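Início Contos Autores Arquivo Contacto
Pesquisar neste site...

O teclado da Cornov

O teclado chegou numa caixa maior do que precisava de ser. Tapia — era o nome da marca, escrito a prateado na tampa — vendia-o como "a última ferramenta de escrita da sua vida", e Mohit Ahuja, que escrevia sobre periféricos havia 13 anos, já tinha recebido quatro últimas ferramentas só desde janeiro.

Tirou o plástico, pôs o teclado em cima da secretária e carregou na barra de espaços. Fazia um som baixo e redondo, de pedra a cair em água. Carregou outra vez, de má vontade.

— Gostas — disse a Wenska, da mesa em frente.

— É um teclado.

— Estás a carregar nele sem estar ligado a nada.

Ligou-o. A redação eram duas mesas, uma máquina de café que pingava e um armário onde acabavam os produtos que ninguém vinha buscar. A Wenska tratava das contas e da publicidade, e tinha dito nessa manhã, sem levantar os olhos, que a Tapia comprara a barra lateral do site até ao fim do ano. Não acrescentou mais nada. Mohit também não perguntou.

O folheto tinha oito páginas. Explicava que cada tecla aprendia o peso dos dedos do dono e que, ao fim de poucos dias, o teclado "se antecipava". Um micro-ajuste da resistência, diziam, desenvolvido nos laboratórios de Cornov. Mohit procurou Cornov no mapa. Era uma vila com uma estação de comboios e uma fábrica de persianas. Escreveu no bloco: laboratórios, com um ponto de interrogação muito carregado.

Depois abriu um documento em branco e começou a análise como começava todas, pelo peso e pelas medidas, porque os números não se deixam comprar. Ou deixam, mas sai mais caro. 1458 gramas, com cabo. 88 teclas, o que era uma tecla a mais do que o habitual naquele formato. A sobrante ficava à direita das setas e não tinha nada gravado. O folheto não falava dela.

Carregou. Nada.

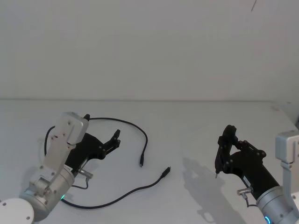

Ao terceiro dia escrevia mais depressa, e isso não provava coisa nenhuma. Qualquer pessoa escreve mais depressa ao terceiro dia com um teclado novo, e ele tinha um parágrafo feito sobre o assunto que reutilizava de dois em dois anos. Fez os testes de velocidade no site do costume. Melhorou 19 por cento. Repetiu-os com o teclado velho, aquele com a letra A gasta até ao plástico, e não melhorou nada. Repetiu-os de manhã, depois do almoço, com café e sem café. Guardou os resultados numa folha de cálculo a que chamou "treta".

— Então? — perguntou a Wenska.

— Efeito de novidade.

— E se não for?

— É sempre.

No quinto dia deixou de se enganar. Notou-o a meio de uma frase, quando ia escrever "resistência" e lhe saiu à primeira, ele que desde a escola trocava o s e o t. Voltou atrás, apagou a palavra e escreveu-a de olhos fechados, de propósito à pressa, a martelar. Saiu bem. Tentou escrevê-la mal. Pôs o dedo em cima do t e a tecla estava dura, uma dureza pequena, quase educada. Foi preciso fazer força.

Ligou para a assistência. Atendeu-o uma voz nova, de rapariga, que lhe agradeceu o entusiasmo.

— Não é entusiasmo. Quero saber como é que isto funciona.

— O teclado antecipa-se — leu ela.

— Isso está no folheto. Quem é que fez o mecanismo?

— A nossa equipa de Cornov.

— Alguma vez foi a Cornov?

Silêncio, e depois o ruído de alguém a tapar o bocal com a mão.

— Eu estou em Skerville — disse ela. — Aqui somos só nós os do telefone.

Agradeceu e desligou. Nessa tarde virou o teclado ao contrário e tirou-lhe os parafusos. Esperava motores, ímanes, uma mola qualquer com pretensões. Encontrou uma placa verde, interruptores iguais aos de todos os outros teclados e um lastro de metal para fazer peso, colado com uma fita que já descolava num canto. Fotografou tudo. Contou os componentes duas vezes. Não havia ali nada capaz de endurecer uma tecla, e isto dava-lhe uma frase excelente para abrir o artigo: "A Tapia cobra-lhe por um bocado de ferro."

Voltou a montá-lo, sentou-se e escreveu a frase.

Quer dizer, tentou. O A saiu, o espaço saiu, o T saiu. Ao "cobra-lhe", as teclas começaram a pesar. Chegou ao "ferro" com as pontas dos dedos brancas. Levantou as mãos e ficou a olhar para elas. Tinha cinquenta anos e dormia mal. Um médico chamar-lhe-ia cansaço e teria provavelmente razão.

Para tirar teimas, escreveu por baixo: "O Tapia é um bom teclado." Foi como passar a mão por uma toalha.

— Wenska — disse ele. — Chega aqui. Escreve isto.

Ela leu a primeira frase no ecrã, inclinou-se por cima do ombro dele e bateu-a toda, com dois dedos, sem esforço nenhum.

— E agora?

— Não sentiste nada?

— Senti que não vamos receber o segundo pagamento.

Foi-se sentar. Ele ficou. Havia duas explicações e Mohit não gostava de nenhuma. A primeira era que uma empresa com uma linha telefónica em Skerville tinha metido numa placa barata uma coisa que ele, ao fim de tantos anos a abrir caixas, não sabia reconhecer. A segunda era que o teclado não fazia rigorosamente nada, e que quem pesava era ele. A barra lateral, o segundo pagamento, o aluguer daquela sala com a máquina a pingar. Tentou lembrar-se da última vez que dissera mal de um produto a sério, com o nome da marca no título. Lembrava-se de "algumas reservas". Lembrava-se de "não será para todos".

Foi buscar o teclado velho ao armário, ligou-o e pôs os dois lado a lado. No velho, começou: "A Tapia cobra-lhe por um bocado de ferro." O A gasto prendia um pouco, como sempre. O resto da frase custou-lhe exatamente o mesmo que no outro.

Ficou um bom bocado assim. A Wenska vestiu o casaco, disse até amanhã, apagou metade das luzes.

Acabou o artigo perto da meia-noite, com os pulsos a arder. Tinha mais erros do que era costume, o s e o t trocados por todo o lado, e deixou-os ficar. Dava ao teclado um bom som, uma boa construção, um preço indecente e um folheto mentiroso. Pôs a marca no título. Depois, com o cursor em cima do botão de publicar, lembrou-se da tecla sem nada gravado e estendeu o dedo.

Estava dura. Carregou com força, e depois com a palma da mão, e depois pôs-se de pé e carregou com o peso todo. Cedeu com aquele som baixo e redondo. No ecrã não apareceu nada.

Publicou o artigo com o rato.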